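At the Jurora open day with my notebook and too much coffee. Going to post as I go, mute me now if you don't care about robots

Badge line was long. They gave me a lanyard that says VISITER. keeping it forever

Downstairs first, where it's small bench stuff. Phones, cables, chargers, the fiddly things. Wanted to see this part most, so I skipped the welcome talk entirely. Sorry to the welcome talk

Bench 3, phones and charging:

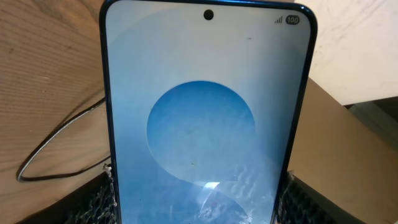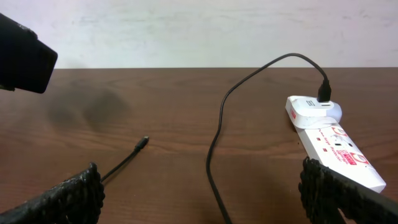

1/ THE GRIP

Ok so. Phone upright, one finger on each side, screen on. Battery says 100 so nobody can blame the battery

Look at the texture on those fingers. Black, kind of honeycomb mesh. You want to reach out and poke it (there is a sign. do not poke)

One of them is fraying a little at the top edge. I love that. Everything in the brochure is so shiny and then you get up close and it's got fuzz on it like my winter gloves

Asked the guy at the bench how often they swap the pads. "When they get bad." Asked what bad means. "You'll know." Great interview, thank you sir

Also there's dust on the phone screen. I'm not judging, mine is way worse

2/ THE CABLE

This is the hard part and I did not get that until today. A phone is a phone. Stiff, flat sides, stays the shape it is. A cable does whatever it wants

Second pic, look at the long one coming up off the charger, over in a loop and back down across the table. Now imagine you have two fingers and you have to decide where to grab that

And the plug end of the other one is TINY. Just a little black thing lying there on the wood. I lose those on my own desk and I have ten fingers and a lamp

Lady next to me in the crowd: "my husband can't do this either." Big laugh. She was not joking imo

Somebody asked why not just use wireless charging. You could feel the whole bench team get tired at once. Answer was that the point is the cable, the charging is just the excuse to have a cable. Fair

3/ THE TALK

Tiago Neves came down to do the short talk. He runs the bench group here. Soft voice, no mic, room full of people eating pastries. Caught maybe two thirds

Writing this fast so forgive the order

He says they count tries, and every try goes in the log, the ugly ones too. For the cable job they're at 2,376 tries logged since November. Plain phone pick up and hold is 1,830

I asked how many of the cable ones went right. He said depends what you call right!! Plug in the port, seated all the way, nothing yanked off the table: 149 in a row is their best run. Then it broke. The streak, I mean. Not the robot

What ended the streak? Cable rolled over on itself. He did a little hand motion for it, like a fish turning

Liked this bit a lot, he said the fingers aren't where the money goes. Fingers are cheap and they wear out and that's fine. The slow part is people sitting there going over the bad tries and writing down what went wrong

Q from a kid in the front: does it know it's a phone. Tiago: "It knows where the edges are." Kid not satisfied. Me neither tbh

Q from a man in a very nice coat: when will this be in my house. Tiago: "Do you have a lot of phones to plug in?" Man: "No." Tiago: "Then not soon."

4/ STUFF I WROTE DOWN AND CAN'T PLACE

"wood vs steel table, ask" (I did not ask)

"power strip stays put, tape??" no idea if that was me wondering or someone saying it

"pads = same supplier as Plukus" ok so this one I do remember, Plukus is the outfit two buildings over that does sorting for parcels, and apparently they share an order for finger pads to get the price down. Neighbors! Like splitting a bulk pack of paper towels

"shadow". Just the word shadow, underlined twice. I think it was about the light changing through the afternoon and the cameras getting fooled by it. Someone from that team pls confirm

"Cardoso = lunch" yes. Cardoso is the sandwich place by the gate. Get the egg one

5/ UPSTAIRS

Went up for the Etico booth. They do the software that keeps the logs. Honest review: it's a big table with a lot of rows. But the woman showing it was so into it that I stayed for ages

She let me type a note on a practice row. You pick from a list (slipped, missed, wrong end, other) and then there's a box for your own words. People's own words are the best part. She showed me a few. "no." was one whole entry

Another one: "grabbed it like a snake". Whoever you are I would like to be freinds

Asked if the notes get used for anything. She said the list does, the box mostly gets read by humans on slow days. So type nicely I guess

Didn't see the big warehouse arm, line was out the door and down the stairs. If anybody got video send it to me

6/ IF YOU GO

Next one is in November, no day set yet. Free, but you sign up on the Jurora site and it fills up

Go straight down to the small benches. Everyone piles up at the big arm first so you get the bench people to yourself for a while, and they'll talk if you ask about a thing that went wrong. Ask about things that went right and you get the brochure

Wear real shoes, concrete floor all the way through

Bring a pen. The free pen they give you died on me in the middle of the talk, which is why there's a gap in my notes right around the part about two arms sharing one table. Wanted that part!! Going to email and ask

7/ REPLIES, QUICK

Yes you can take pictures on the bench level. Upstairs ask first

No it did not drop the phone while I was standing there. Can't speak for the rest of the day

Yes that's a charger in a power strip in the second one. White strip, red printing on it. No I don't know what model, why are three of you asking this

To the person who wants to know if I'd trust it with my own phone: mine's got a crack across the back and a case that's mostly tape so sure, go nuts

Train's here. Will put up the Etico notes tonight if I can read my handwriting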